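Landach moves sample handling to automated cell at Astonora site

Landach has begun shifting routine sample handling at its Astonora site from manual work to an automated cell, the company said in July. The change affects 8 staff on the preparation team, all of whom keep their posts under revised duties.

Under the old arrangement, technicians picked, turned and placed each sample holder by hand, and logged it at a separate terminal. The cell, supplied by the integrator Pidia, takes over the picking and placing. Staff record the movements it has to learn using hand-held grippers fitted with the same soft fingers as the arm. 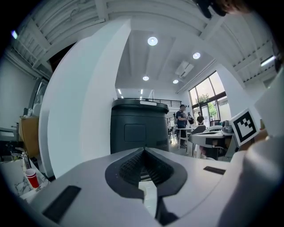 Recording is now a scheduled task. Each technician spends up to 3 hours of a shift on it, and the rest on inspection and fault clearing. Sessions take place in the open workspace on the ground floor, below the mezzanine railing, where colleagues carry on with other work at a white desk with a laptop. The grippers carry a square black-and-white marker on the housing, from which the software works out the position of the tool. By the end of the first phase the team had logged 3,635 usable recordings. Those with an obscured marker were discarded.

Ayuba Owusu, who leads the preparation team, said the main adjustment was pace. "You have to move more slowly than you would normally, and finish each movement properly. The first week was tiring on the wrist."

Rest breaks were lengthened after that week, and a lighter grip is on trial. Ulises Inga, project engineer at Pidia, said the cell stops for a technician around 6 times a shift, mostly for holders lying at an angle. Each stop is cleared by hand and noted for the next round of recordings.

A second cell is planned for the Ñahui site once the stoppage figures have been reviewed.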